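Lestov Bench Kit for Two-Arm Sorting Cells

Parts, table and mounting set for home shops and shared workshops

The Lestov Bench Kit is a set of mounts, cable parts and table hardware for people putting two small arms on one work table. It does not include the arms or the grippers. You bring those, along with your own controller, and the kit gives you something solid to bolt them to.

The kit was worked out by Musa Omoregie and Nazma Munshi at the Gatcombe shared workshop, where the first table is still in use. Their job for it was sorting household items between tubs and baskets, and the layout still suits that kind of work best. Osaze Nwankwo drew the current mounting plates, which replaced the welded ones in November.

What you get

Two steel mounting plates, drilled and tapped
One crossbar with end brackets
9 cable clips with screws
Fingertip pad sheet, green, cut to size with a knife
Stop switch with 2000 mm lead
Camera post, fixed height
Printed drilling template

Table

Use a table with a top at least 1000 mm wide. A solid top is best. Hollow-core doors have been tried and they flex when both arms stop together. If the table has casters, take them off or lock them and put blocks under the frame.

Leave open space in the middle for one large tub, with room on each side for a smaller container. Clear plastic tubs are cheap and easy to replace, but a thin rim will bend if the fingers close on it at full force. Start at the lowest grip setting your gripper allows and work up. Woven baskets are harder to hold by the edge and need a slower approach.

Cables

Run the cable along the outside of each arm and leave a loose loop at the wrist. Move the arm by hand through its full reach before you tighten the clips. Most of the returns we see are clips pulled out by a cable that was set too short - check both sides, they are not the same length once routed.

The Adeyemi clip set fits thicker braided cable and is sold separately.

Working with people at the table

Many owners load and empty containers by hand. Mount the stop switch where the person loading can reach it, and pause both arms before reaching between them. The kit has no guard and no light curtain. If your workshop has its own rules on guarding, follow those first.

Power and load

Each plate is rated for an arm of up to 1000 N static load. The crossbar is rated for 4000 N across both ends. Don't hang a second camera post from the crossbar.

Ordering

Kits are packed by Gus Calloway at Vellton and ship flat in one box. Spare pads and clips can be ordered at any time. Page last changed March 17, 2018.
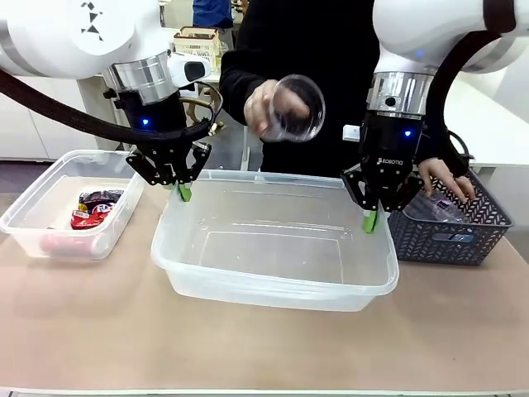
Can I build it with one arm first and add the second later?

Drill both sets of holes at the start, using the template, and leave the second plate bolted down without an arm. The crossbar needs both plates in place to stay square.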